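The fruit bowl, again

12 comments
Share

I bought the white bowl in June, at the Salcedo shop that was closing its kitchen section. It was marked down twice and the second sticker was crooked. I paid 30 dollars for it, and I would not have paid 50. The shape is what sold me. It opens up like a flower, and the rim goes in and out all the way around with a fine line of gold along the edge. My old fruit bowl was a mixing bowl with a chip in it, so this felt like a step up.

The trouble with a nice bowl is that I started keeping everything in it. Batteries, a tape measure, the key to the shed, two lemons that had gone hard as golf balls. By the end of summer it was a junk drawer without a drawer. Last Wednesday I emptied it onto the counter, washed it by hand, and made one rule: fruit only, and only fruit that somebody in the house is going to eat this week.

I don't buy big bags anymore. I go to the market on Clomonley and pick up one or two of each thing. It costs a little more per piece and I throw out a lot less. The man at the stall used to give me a look when I put a single kiwi on the scale. Now he just weighs it. One receipt from last month has 679 grams on it for the whole lot, and that got us through to the weekend.

So the mix is whatever looked good. Mandarins nearly always, because they peel easily and my sister Consuelo will eat them standing up. A kiwi if it gives a little when pressed. The rest changes.

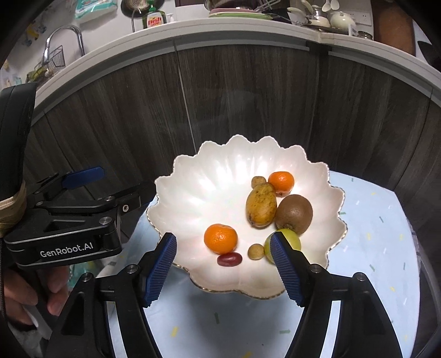

Nuria Campos wrote in under my last post that kiwis should never share a bowl with anything that is ripening fast, and that she keeps hers in the refrigerator door until the day before she wants them. She also said to turn the fruit over every morning, so the same side isn't always on the bottom. I tried the turning. It takes less time than filling the kettle, and I found a soft spot on a pear a day before it would have become a problem. The refrigerator door I have not tried. Ours is full of mustard.

Yasuo Morikawa had a different idea, that fruit bowls should be flat so there is never a second layer. I see the point. A wide bowl does nearly the same job if you don't fill it, and that is my second rule now. When the bottom is covered, I stop. Some weeks I stop well before that, and the bowl looks a bit bare on one side. I have gotten used to it.

I do lay a cloth under it. The table is old and it marks, and the bowl has a hard foot. I have a few cloths and rotate them on wash day. Light colors show drips from the mandarins but they also come clean with the least effort. I soak them in cold water first, then a warm wash with nothing fancy.

Washing the bowl is the part I put off. The flutes on the inside collect dust and bits of stem, and a sponge rides right over them. I use a soft old toothbrush and a drop of dish soap, then rinse and dry it straight away with a towel. I don't put it in a machine on account of the gold. Eusebio Palacios, who gave me the toothbrush tip, has a plate with a gold rim that went dull after one winter of dishwashing. 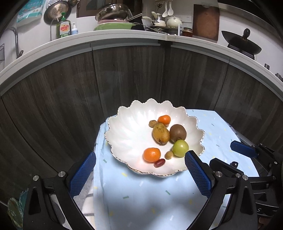 Getting the table close to the sink was the other change I made. It used to be across the room, under the window, and the fruit got sun all afternoon. Moving it took ten minutes and a folded towel under the legs. Now there is just the curved front of the counter behind it, with the green bottle of dish soap and the drying rack up on top, and I can rinse a mandarin and put it back without crossing the kitchen. I had thought it would be in the way when I cooked. I bumped my hip on it twice the first day and have gone around it since.

Next I want to do something about the batteries, which are now in a soup mug.

Filed under kitchen
320 shares
Leave a comment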